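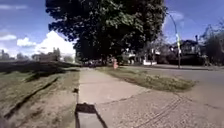 L'atelier de Warkar : préparation et entretien du robot de trottoir

Imprimer cette page | Envoyer par courriel

L'Institut technique Girnidis forme des techniciens de maintenance en robotique mobile. Son atelier de Warkar a la charge d'une seule machine, un robot roulant destiné aux parcours extérieurs, que les élèves et le personnel désignent sous le nom de Lorklow. L'atelier en assure la mise en service, l'entretien courant et la réparation. Il est placé sous la responsabilité de M. Sizwe Maluleke ; Mme Zihan Cheng y dirige l'enseignement de l'étalonnage et des capteurs.

Organisation de l'atelier

L'atelier accueille 12 élèves par promotion. La formation débute en septembre et comprend 40 séances, dont une partie se déroule à l'extérieur, sur les trottoirs et les allées du quartier. Chaque élève tient à son tour le poste de responsable machine : il ouvre le registre, vérifie l'état du matériel et signe l'autorisation de sortie. Aucun déplacement n'est entrepris sans cette signature, y compris pour un essai de courte durée.

Le registre est conservé sur papier, avec une copie saisie en fin de séance. Les pages de gauche sont réservées aux relevés, celles de droite aux interventions. Les pièces déposées portent une étiquette renvoyant au numéro de page et demeurent dans l'armoire de l'atelier jusqu'à la fin de l'année scolaire.

Mise en service avant un parcours

La préparation suit une fiche de sept points, établie par Mme Cheng et révisée chaque année avec les élèves sortants :

1. Contrôle visuel du châssis et des capots, serrage des fixations.
2. Rotation manuelle de chaque roue, recherche de jeu ou de frottement.
3. Relevé de la tension de la batterie au repos, puis sous charge.
4. Nettoyage des optiques au chiffon sec.
5. Vérification de l'arrêt d'urgence, sur le boîtier et à distance.
6. Étalonnage de la caméra avant à l'aide de la mire murale.
7. Marche lente en ligne droite dans la cour, aller et retour.

L'étalonnage de la caméra demande le plus de soin. L'avant du châssis doit conserver la même position dans l'image d'une sortie à l'autre ; un écart constaté au sixième point conduit à reprendre le serrage du support avant toute correction logicielle. Les élèves apprennent à consigner la valeur trouvée avant réglage autant que la valeur retenue.

Contrôle en extérieur

Les défauts de suspension et de direction se révèlent mal sur le sol lisse de l'atelier. La machine est donc conduite sur des trottoirs en béton, dont les joints entre dalles fournissent une sollicitation brève et répétée. Un support de caméra insuffisamment serré se signale à leur franchissement par une vibration de l'image. Le passage du soleil à l'ombre des arbres permet par ailleurs d'apprécier le temps de réponse de l'exposition automatique.

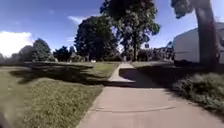 Vue prise depuis le robot : joint de dilatation entre deux dalles et bande d'ombre en travers du trottoir.

Pendant ces contrôles, un élève accompagne la machine avec la commande d'arrêt, un autre suit les relevés. La priorité est laissée en toute circonstance aux piétons. La vitesse est fixée par le responsable machine avant le départ et n'est pas modifiée en cours de parcours.

Entretien et réparations

Une révision complète est effectuée toutes les 40 heures de marche. Elle comprend la dépose des roues, le nettoyage des roulements, le contrôle des connecteurs et le remplacement des joints de capot. Les faisceaux électriques sont examinés sur toute leur longueur, en particulier au passage du châssis, où la gaine s'use contre la tôle.

Les cartes de commande des moteurs sont confiées à la société Thygesen, avec laquelle l'institut a conclu une convention de réparation. Toutes les autres interventions sont menées sur place. M. Maluleke valide chaque remise en service après lecture du registre en présence de l'élève ayant effectué le travail.

Visites et candidatures

L'atelier reçoit les candidats et leurs familles sur rendez-vous, auprès du secrétariat de l'institut. Les chaussures fermées sont obligatoires dans la zone des établis.

Rechercher sur le site
Saisir un mot-clé OK

Pages associées
L'Institut Girnidis : missions et gouvernance
Programme de la formation en robotique mobile
Registre de maintenance : modèle de page
Conditions d'admission
Accès à l'atelier de Warkar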